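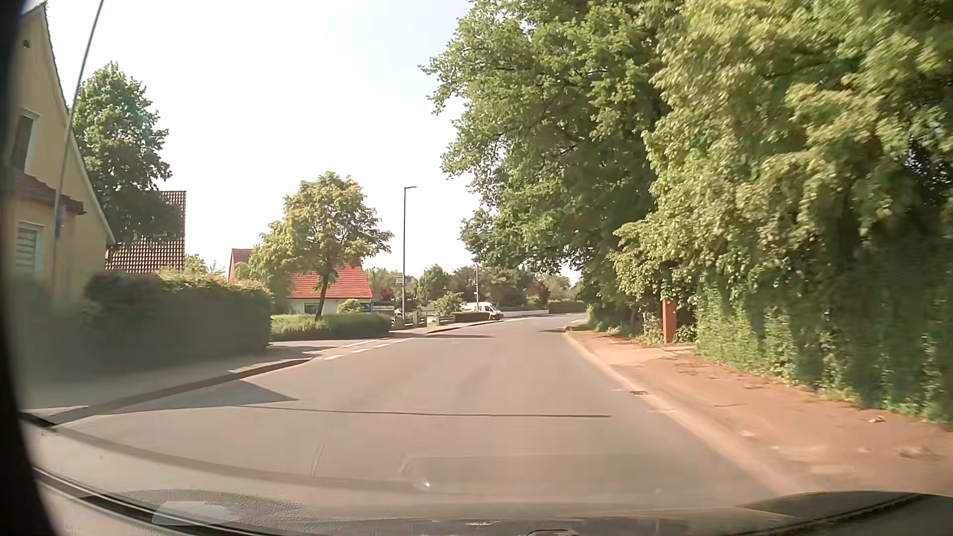 Reception setup comes after the Kuteo 314 receiver has been mounted, wired, and switched on for the first time. It covers the antenna connection, the station scan, the signal threshold, and the preset memory. Do the steps in order. The receiver accepts any passive rod or whip antenna with a standard plug, as well as powered antennas from the Floko range. An antenna may stand vertical or at a slant, like the thin gray one in front of the yellow house, and a moderate slant needs no change in the settings. An antenna folded flat against metal is treated by the receiver as a weak source. Raise it before you start the scan.

May 9, 2026
By Kuteo Technical Documentation

4. Reception setup

4.1 Before you start

Park in the open with the ignition in the accessory position. Do not run the scan in a garage or under a metal roof. Unplug phone chargers and any other device that draws power from the accessory socket. Make sure the receiver shows the home screen and that no disc or memory card is loading.

CAUTION: Turn the receiver off before you connect or remove the antenna plug. A powered antenna can be damaged if the plug is pulled while voltage is present on the center pin.

4.2 Connecting the antenna

1. Turn the receiver off and take out the key.
2. Slide the receiver forward until the rear panel can be reached. Do not let it hang by the harness.
3. Push the antenna plug into the socket marked ANT until it clicks.
4. For a powered antenna, join the blue lead from the antenna to the blue-and-white lead on the harness. For a passive antenna, leave the blue-and-white lead capped.
5. Slide the receiver back and check that the cable is not pinched behind the bracket.
6. Turn the receiver on. Select Menu, then Tuner, then Antenna, and choose Passive or Powered.

NOTE: If Powered is selected with a passive antenna, the display shows ANT LOAD and the supply is shut off. Choose Passive and press OK to clear the message.

CAUTION: Do not join the blue-and-white lead to a power window, a relay coil, or an amplifier supply. It is a control line only.

4.3 Running the station scan

1. Select Menu, then Tuner, then Scan.
2. Choose Full for a first setup. Quick scan checks only stations that are already stored.
3. Press OK and wait until the progress bar reaches the end. The controls are locked during a full scan, except for volume and power.
4. When the list appears, press OK to keep it or Back to throw it away.

A full scan replaces the station list but leaves the presets alone. A preset whose station was not found is shown in gray and can still be selected. If power is lost during a scan, the old list is kept.

4.4 Setting the signal threshold

The threshold decides how strong a station must be to enter the list. It is a bare number on the receiver's own scale and does not match the readings of other test equipment. The factory value is 3,000. Lower values let in weaker stations and lengthen the scan.

1. Select Menu, then Tuner, then Threshold.
2. Turn the knob to the value wanted.
3. Press OK, then run a full scan again.

For mostly local driving, keep the factory value. Where stations are far apart, lower it one step at a time and listen to the weakest station on the list after each scan. Stop when that station is no longer clear enough to follow speech.

NOTE: Changing the threshold has no effect on the current list until a new scan has been run. 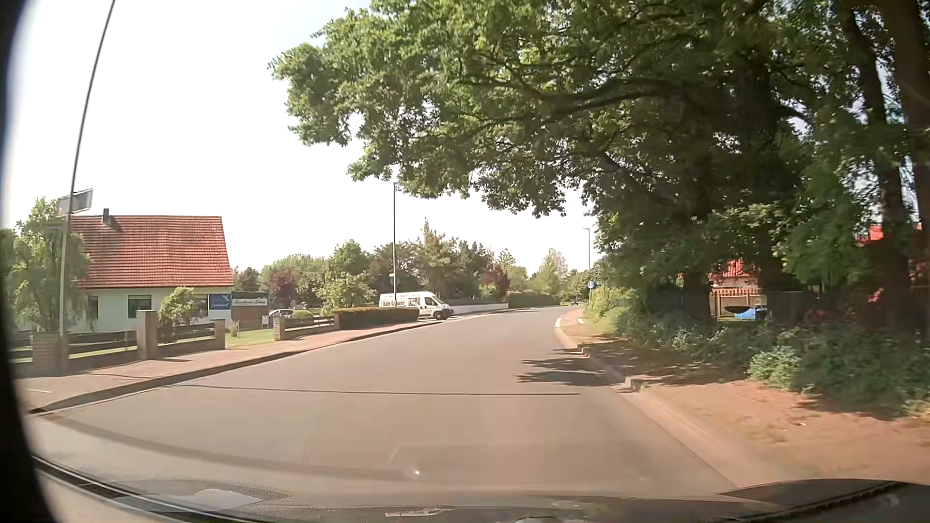 Moodley recommends leaving the threshold alone until the car has been driven over its usual route at least once with the factory value, and adds that most receivers returned to its service counter as faulty had only been set too low. Settings changed at the counter are written on the service slip and can be entered again by hand after a reset.

4.5 Storing presets

The receiver holds 22 presets, shared between the AM and FM bands.

1. Tune to the station.
2. Hold the knob down until the preset list opens.
3. Turn the knob to the position wanted.
4. Press OK. If the position is in use, press OK again to replace it.

To name a preset, select it, press Menu, and choose Label. A label overrides the name sent by the station. To remove the label, delete all the letters and press OK.

4.6 Station following

With Follow set to On, the receiver changes to another frequency carrying the same program when the current one drops below the threshold. The change may be heard as a short gap. Set Follow to Off if a station switches back and forth between two frequencies, or if regional programs cut in on the one being played.

4.7 Messages

ANT OPEN: No powered antenna was found. Check the blue lead, then check that the Antenna setting matches the part fitted.

ANT LOAD: Too much current on the control line. Turn the receiver off and inspect the lead for damage.

LIST EMPTY: The scan found no stations. Check the plug, return the threshold to the factory value, and scan again in the open.

For the Plesenar adapter harness, pin positions differ. Use the table supplied with the adapter for step 4 of section 4.2.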